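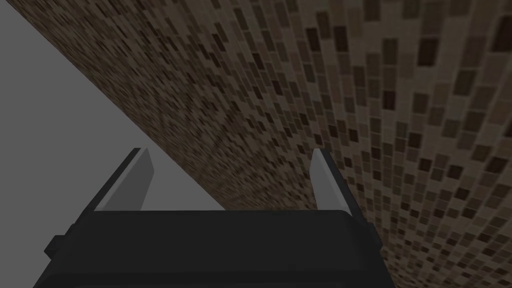

Figure 3. Rendered view with two parallel fingers, set wide apart.

4.2 Gap width and shelf wear in the branch libraries

The second set of results deals with how tightly books were packed. Staff at all four branches had told us early on that tight shelves ruin spines, and the repair slips mostly bear this out. Not evenly though. Fisum and Sovach show the pattern clearly, Girard only in the fiction bays, Pludwood hardly at all (see below on why we are careful with Pludwood).

Method was kept simple. A shelf was called tight if a flat hand could not be slid between two books near the middle without pushing. Loose if books leaned. Everything else was called normal. We tried a finer scale in the pilot and dropped it, as two people checking the same shelf rarely gave the same score. Checks were done in the morning before opening, always on a Thursday, when the returns carts had been cleared.

In total 3414 repair slips were matched to a shelf. Slips with no call number were left out, also slips for books that had been on display or in the book sale. Water damage left out too. What remained was torn head caps, split hinges, loose pages and covers pulled away from the text block.

Torn head caps were the most common repair on tight shelves in every branch. This fits how people take a book down, finger hooked over the top of the spine and pull. On loose shelves the main trouble was warped boards and text blocks sagging forward, slower to show up and we think under-reported, since a leaning book still goes out fine for years. Normal shelves had fewer repairs of both kinds. The difference between normal and loose was small and we would not lean on it.

Book size mattered more then we expected. Large art and cooking titles were in the repair bin often no matter how they were shelved. Bays with mixed heights did worse than bays with even heights, even at the same packing. Bookends made little difference except at Sovach, where the old wire type had been left in and hooked under covers.

Pludwood is a problem. The branch was reshelved in May, halfway through our checks, and almost 17 bays changed subject. We kept the earlier slips and dropped the later ones. That leaves a thin sample, mostly children's nonfiction, which gets rough use anyway. Readers should take the Pludwood column in the table as a rough guide only.

Also a note on returns. At Girard the book drop empties into a deep bin and some of the damage we put down to shelving could come from there. We asked for slips to be marked "drop" where staff knew. Few were. The share is unknown and we did not try to guess it.

Cost is taken up in 4.3. For now, leaving 5 inches free on each shelf was the rule most staff said they could keep to during a busy week. Shelves kept that way at Fisum stayed in the normal group at all 3 later checks. Weeding has to keep pace or the space fills agian by the end of the season, and two of the branches had no weeding schedule at the time of the study.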